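Pads, finally!

I have been putting off the finger pads on our hand-held grippers since winter, and this month I ran out of excuses. Every edge had gone to crumbs. So September has been pad month, and I've loved it way more than I expected to.

Some background for anyone who set theirs up after I wrote the first Gatari post. The pair we use at the table is a left and a right, one cable each, dark fingers with a rubbery face glued on. The glue is the whole story. The original stuff lets go at the top edge first, then a little flap forms, then the flap catches on whatever you're picking up and peels a bit more. By 81 hours on the log mine were shaggy. Hjalti Ravn had warned me about this ages ago and recommended trimming the flaps with nail scissors, and I did get another 18 hours that way (thanks Hjalti!).

What I do now, in order. Finger off, two screws, keep them in a jar lid. Peel the old pad from the clean end. Scrape with a plastic card, never metal, then wipe with isopropyl and walk away for five minutes. New pad cut a hair oversize, a thin coat of Guraton on both faces, press, clamp, leave overnight. Trim flush in the morning with a fresh blade. I also round the top corner of the pad very slightly now, which was Hrvoje Papadopoulos's idea and is brilliant.

The old pads at the table, plus the pair in hand, one over the tub:
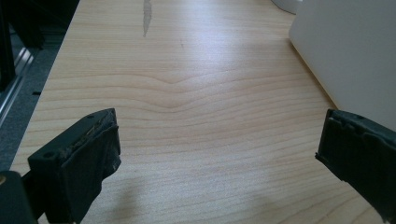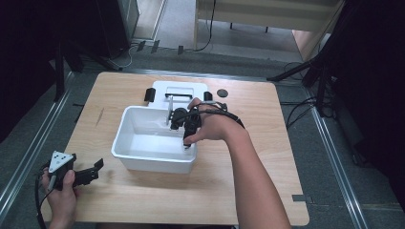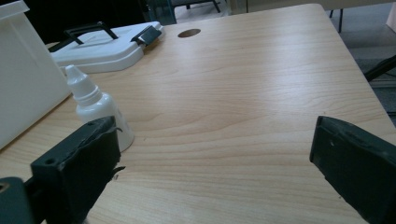

Then there's the cable. While the fingers are off, flex it where it leaves the body and feel for a soft spot. I found one on the right-hand unit and re-did the strain relief with heat shrink and a dab of the same glue. Ten minutes, tops, and so satisfying. The wrist strap got a wash too.

Last job is checking the opening. I run each jaw from closed to full and write down the reading at both ends, and if the closed value has moved I redo the zero in Verus before anyone records anything. New pads are a touch thicker, so expect it to move. Mine was out by 5 counts on the left and nothing at all on the right.

Next up is the other colour of pad material from Unnithan, which is softer and apparently grabs smooth plastic beautifully. I've got a sheet of it on the shelf and I can't wait to cut into it.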